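The Night the Left Arm Let Go

The bang was pretty small. I want to get that out of the way, because by the time this story had gone once around the building it had turned into an explosion, and I've since met a man in the parking lot who told me (me! I was there!) that the ceiling tiles came down. No tiles came down. What I heard was more like somebody dropping a hardback book flat on the floor in the next room, and then Duyên Bùi saying a word in a perfectly calm voice that I can't print.

I'd come to Jirkley to write something cheerful. They're a little outfit that teaches pairs of robot arms to do bench work on electronics - picking up boards, turning them over, plugging things in, the kind of fiddly stuff that makes your neck hurt by lunchtime. I'd seen a talk by Floarea Vlad, who runs the place, and she'd shown a clip of two arms seating a connector together, one holding and one pushing, and I went home and told my whole family about it. They were very patient. So I asked if I could come hang around in July for a few days and she said sure, bring a sweater, the air conditioning has only the one setting.

The first two days were exactly what I'd hoped for. The arms picked things up. The arms put things down. Every so often one of them would do something so delicate that I'd catch myself leaning forward with my own fingers pinched together, like a parent at a piano recital. And then every so often one would grab at nothing six inches to the side of the board with total confidence, and everybody would sigh and reset.

The third day was a Sunday, which should probably have been a clue. They were behind. A customer called Dramero wanted to see the two-arm routine running on power supply boards, and the routine had been doing fine in the mornings and going funny in the afternoons, so Floarea asked who could come in and four people said yes. I came too, with donuts.

At 4:40 in the afternoon the left arm was bringing a board across to the right one. It had done this all day. I had honestly stopped watching and was eating. The left gripper opened in midair, with no reason to, and the board dropped and hit the table on one corner. Then the arm kept going. It swung through the rest of its move with nothing in its hand, very stately, and caught the test lead that was still clipped to the bench supply, and dragged it across the wrist connector. That was the bang.

Duyên hit the stop. She was quick, and she'll tell you she wasn't quick enough, and we've argued about that since over two separate dinners.

What I noticed in the minutes afterward was how slow everyone got. I'd have been running around! Vasilică Dumitrescu, who does their wiring, walked over to the wall and switched off the supply, and then he put a padlock on the switch and put the key in his shirt pocket and buttoned the pocket. Then he made coffee. He said you don't touch anything that's holding a charge while your heart is going like that, and he looked at me over the mug when he said it, so I guess mine was showing.
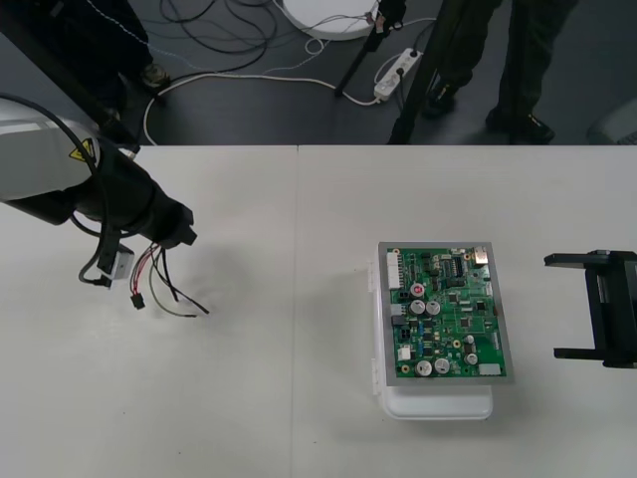 Capacitors were the part I hadn't understood at all. I'd figured that when you turn a thing off, it's off. Vasilică explained that the big ones on a power board can hang on to what they've stored for a good while after the plug comes out, and that the nastiest shock he ever got was from something that had been sitting on a shelf since before lunch. He has a small white scar on his thumb and he's quite proud of it. So their rule is that a dropped board gets treated as live until a person has put a meter on it, and no one reaches in while an arm still has power, even if the arm looks asleep. Especially if it looks asleep.

Now, the why. I'd assumed this would be software. Everyone assumes it'll be software. Lăcrămioara Tănase, who writes most of theirs, assumed it too, and she spent Sunday evening and most of that night reading logs with her feet up on a second chair, getting crosser and crosser, as the logs said that nothing had happened. According to the computer, the left gripper had been closed the whole time. It had been closed when the board was on its way down. It was closed, if you believed the file, while I was standing there looking straight at it being open.

She read me some of it out loud. It was like listening to somebody's alibi.

In the end it was a cable. I know! All that, and it was a cable. The signal line to the left gripper had been rerouted a couple of weeks before to make room for a bracket, and the new path gave it a slightly tighter bend at the wrist. Every time the wrist rolled past a certain point, the cable flexed in the same place. Some of the strands inside had broken. In the cool of the morning the broken ends still touched each other, more or less, and by late afternoon, with the motors warm and the joint moving a little more freely, they didn't. That was the funny business in the afternoons. It had been sitting there in the schedule for anyone to see, and they'd been blaming the lighting.

And the gripper opened because of a setting. This one makes me want to lie down. When the controller lost contact with the gripper, it waited 200 milliseconds and then did whatever it had been told to do in case of lost contact. Somebody had told it to open. That was sensible back when the rig was handling foam blocks next to people's hands, since an open gripper can't pinch you. It was a good choice when it was made. Then the foam turned into circuit boards, and the boards got a supply hooked up to them, and no one went back and asked the question again.

Meanwhile the logging program, finding no fresh news from the gripper, simply repeated the last news it had. Closed, closed, closed. Lăcrămioara has since changed it so that a missing reading shows up as missing. She told me this in the voice of a person confessing to a priest.

I called Agata Leone about it, who has spent her working life going into factories after things like this and writing them up. I'd sort of hoped she would gasp. She did not gasp. She asked me how long the arm went on moving after it dropped the part, and when I told her I didn't know, she said that was the only bit of my story she was interested in. A dropped board is a cost, she said. An arm that carries on with its plan after the plan has fallen on the table is something she'd shut a line down for.

I went back and asked Floarea, and she already had it on her whiteboard with a box drawn around it. The arm never knew it had lost anything. It had no reason to stop. They've put in a check on the wrist now that looks at the load, so if the weight goes away when it shouldn't, both arms freeze where they are. They tested it with a bag of rice. I got to be the one who snatched the bag away, and the arms stopped dead, and I yelled, and then I had to do it again a lot more times with the rice bag getting lighter and lighter until they found the weight where it quit noticing. It quit noticing at 100 grams. Some of the Dramero boards are lighter than that. So that's still on the whiteboard too.

The cable people, Pelmont, were nice about it and sent over a sheet of paper on bend radius that Vasilică said he could have recited in his sleep. He was the one who'd moved the line. He told me so before I had worked out to ask. He'd been in a hurry, it had fit, and he'd tugged it and it had felt fine, and he has now cut the bad section open lengthwise and pinned it to the corkboard by the door where he hangs up his coat.

The repair took them most of the week. I'd expected a new cable and a handshake. But once the left wrist was opened up they wanted to look at the right one as well, and the right one had the start of the same thing, a little pale line in the jacket where it had been working back and forth. Duyên ran the bend test on the replacement overnight with everything unplugged except the joint itself, 3000 cycles, and slept on the couch in the hallway so she could get up and squeeze the cable now and then, which I'm told isn't part of any official procedure.

I asked her whether she trusts the thing. We were eating the last of some very stale donuts. She thought about it for long enough that I took another one. She said she trusts the stop button, and she trusts Vasilică's shirt pocket, and that the arm is getting there. Then she wanted to know if I was going to put in the word she'd said. I told her it was a family magazine.

Dramero came the following month. They watched the handover eleven times, and on the eighth the right arm fumbled its grip, the load check caught it, and everything stopped with the board hanging there by an edge. Floarea says she was mortified. The woman from Dramero wrote something down and asked if they could see it do that again.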